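Trotia Puts Handheld Grippers to Bed

KEKDALE, November - Trotia has started side-by-side trials of handheld grippers for its Clokow project, and the proving ground is a bed. Each design gets 40 tries at the same creased cloth. The cloth is favored to win.

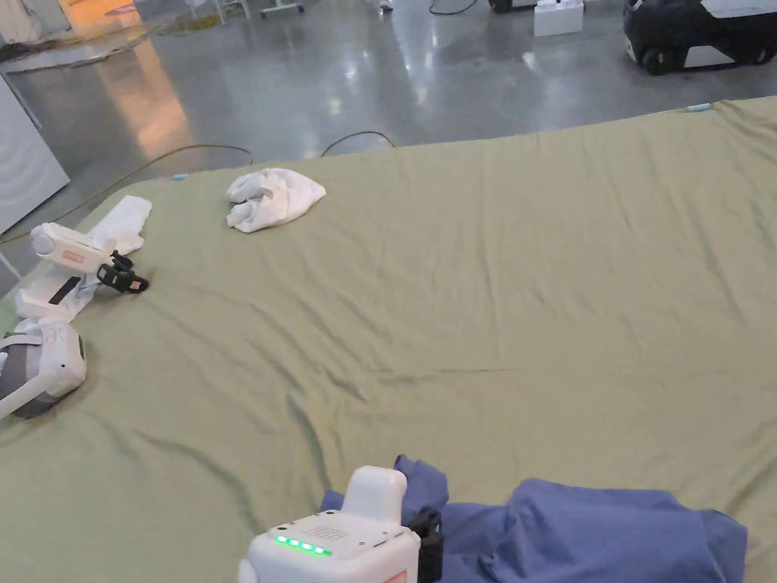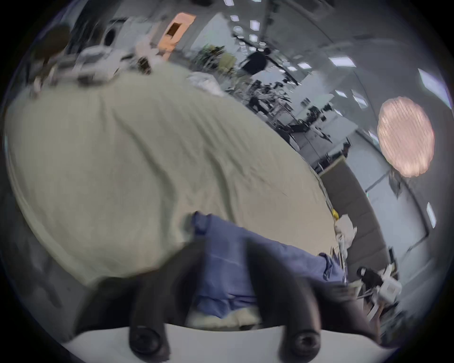
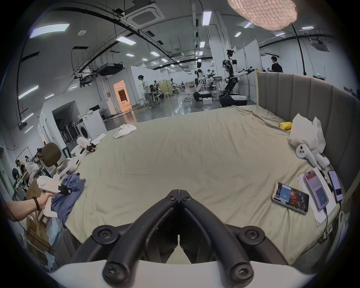
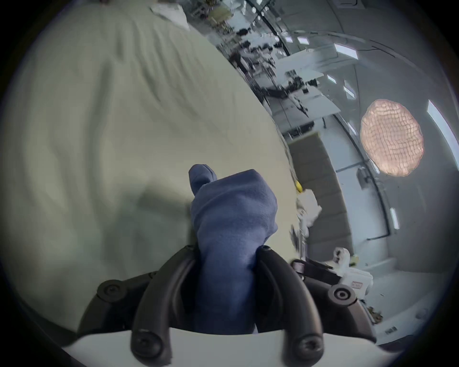

Scores cover grip, wrist strain and muttering, on a scale of 1 to 5. Sial, which supplies the finger pads, has asked to see only the first. Results are due in spring.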